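How a Robot Team Spends Its Money

A robot arm is sold by itself. It comes in a crate with a base, some bolts, a cable and a thick manual. It does not come with a table, a hand, or anything to pick up. Those have to be bought too, and somebody has to write them all down first. That list is called an equipment plan.

Meron Beyene writes the equipment plan for a small lab in Siddale. The lab teaches robots to do kitchen jobs with two arms. Her plan starts with one question: what is the job? If the job is to put bread in a toaster, the plan needs bread, a toaster, a plate, and arms that can reach all of them.

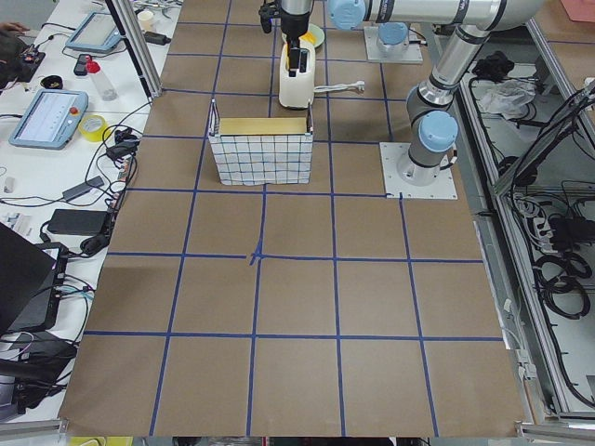 After the job comes reach. Reach is how far an arm can stretch from its base. You can test your own. Sit at a table, keep your back against the chair, and touch the farthest point you can. Anything past that point might as well be in the next room. An arm with a longer reach costs more, so Meron measures the job on the table before she looks at any prices.

Next comes payload. Payload is the weight an arm can hold without slowing down or shaking. The hand at the end of the arm has weight too, and it uses up part of the payload before the arm lifts anything. A slice of bread weighs very little. A full kettle weighs a lot. A buyer plans for the heaviest thing on the list and then leaves some spare.

The hand is called a gripper, and it is often a separate purchase. Two fingers are enough for many jobs. More fingers mean more motors, and more motors mean more parts that can wear out.
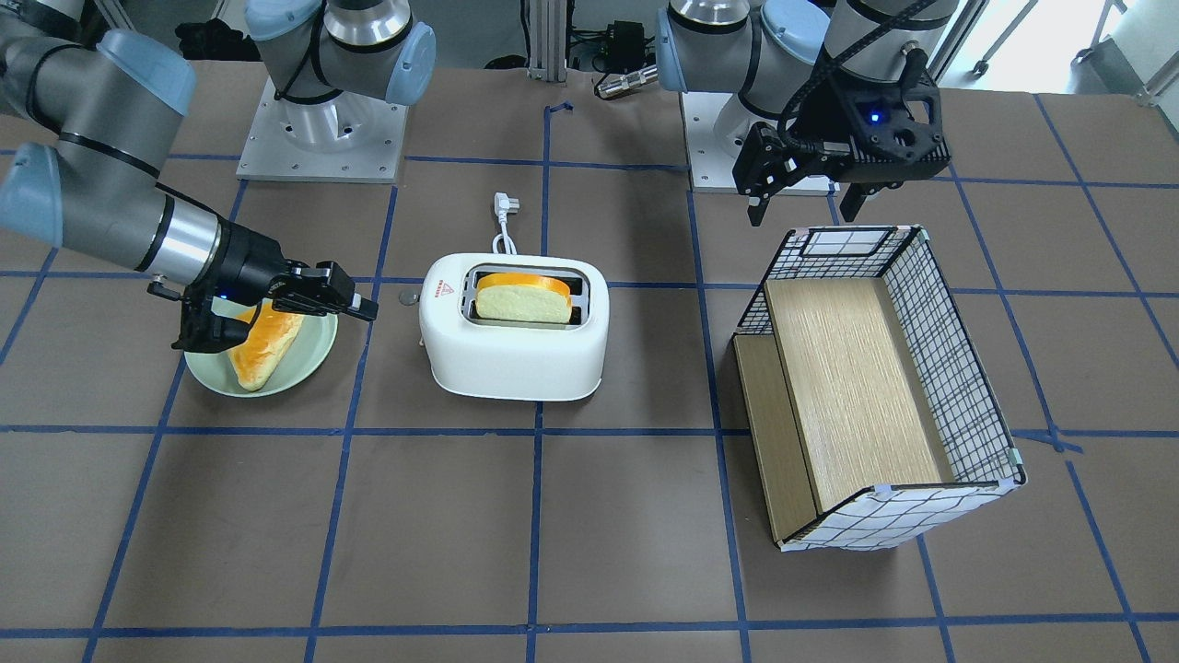 A two-finger gripper over the plate, with the toaster beside it.

Now for the part of the plan that people forget. Small things cost money. Here is a page from Meron's plan. The lab counts its money in points so that prices from different countries can be compared.

Table, bolts and base plates: 1,509 points
Cables and power supplies: 187 points
Tape, paper, baskets and kitchen things: 66 points

The tape line looks too small to matter, but tape is used up and has to be bought again. Things that get used up are called consumables. Meron orders hers every August for the whole year. Things that last, such as the table, are called fixed equipment, and they are bought once.

Tape laid in squares works like the lines on a map. If a person moves the toaster, the squares help them put it back in the right place. A printed mat would do the same job. It would cost more, and it could not be changed in an afternoon.

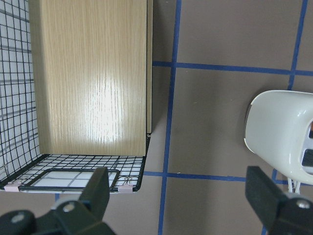 Wire basket, tape lines and two gripper fingers, from a camera at the robot's wrist.

Cameras have their own line in the plan. A camera fixed near the table sees the whole job but can lose sight of small things when an arm gets in the way. A camera at the wrist moves with the hand and sees things close up. Many teams buy both kinds. Each one also needs a cable, a mount, and a place to plug in — three more lines.

Anas Kamel checks the plan before any order goes out. He compares offers from two sellers, Fastov and Gunawan, and asks each of them the same things. How long is the delivery? Who repairs the arm if it stops? Are spare fingers kept in stock? One year the cheaper offer had a delivery time of 6 months, and the lab chose the other one.
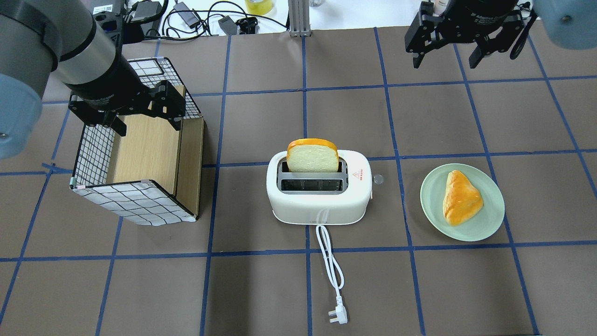

A good plan also says what not to buy. Meron crosses out anything the job does not need. Real food is one of those things, because it goes stale and drops crumbs. The slice standing in the toaster is toy bread, so it can be used again and again without going stale. The toaster has two slots, and one slice is enough to practice with. When the lab starts a new job, called Clandus, the same table and arms will stay and only the kitchen things will change.

Try it yourself. Choose a job for a robot, such as watering a plant or sorting socks. Write down what it must reach, the heaviest thing it must lift, and what kind of hand it needs. Then list the small things, including the ones that get used up. Check how many lines you have. Most first plans are too short, so go through the job again from the start and add what you missed.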